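**October 27, 2025**

# Nollach Community Kitchen opens its doors to home cooks this winter

NOLLACH — After a long August of painting, plumbing and arguing over oven sizes, the Nollach Community Kitchen is taking sign-ups for its first winter season of evening classes. Anyone in town can join, whether they bake every weekend or have never boiled an egg.

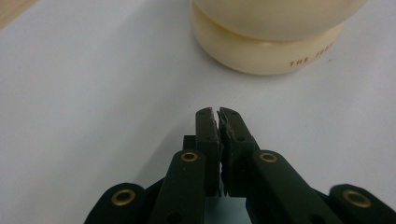
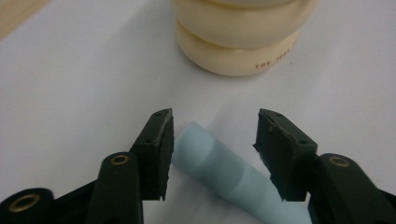
The season runs for 9 weeks in the old Clivik bakery on Dena Street, which had been closed for almost two years. The new kitchen has room for 55 people across both floors, and the upstairs room can be booked by families and clubs on nights when there is no class.

"We had people knocking on the door before the paint was dry, asking when they could start!" said Shanti Dixit, who runs the class program. "My grandmother taught me to cook by letting me make a mess, and I'd love for these evenings to feel like that. Come hungry, come late from work, bring your neighbor."

First up is a bread course built around the sourdough starter left behind by the Clivik family, who kindly agreed to share it. Soups and stews follow, then a run of evenings on flatbreads, pickles and preserved lemons led by the Ouazzani family, whose market stall many Nollach shoppers already know — they sell out of olives most Saturdays by noon. The last class is a shared supper, and guests are welcome.

Classes are pay-what-you-can. Ingredients are included, and everyone takes home what they make. Aprons are provided, but please wear closed shoes. Children over ten may attend with an adult.

The kitchen is also collecting recipes from local households and hopes to reach 1000 by next summer. Handwritten cards are fine, and so are half-remembered ones. There is a box for them inside the front door, and Dixit has already added her own recipe for cardamom buns (she says the second rise matters more than people think).

Sign-up sheets are at the kitchen and at the Nollach library desk. Please note any allergies next to your name. The entrance is on the Dena Street side, with a ramp to the left of the steps, and parking is free after six.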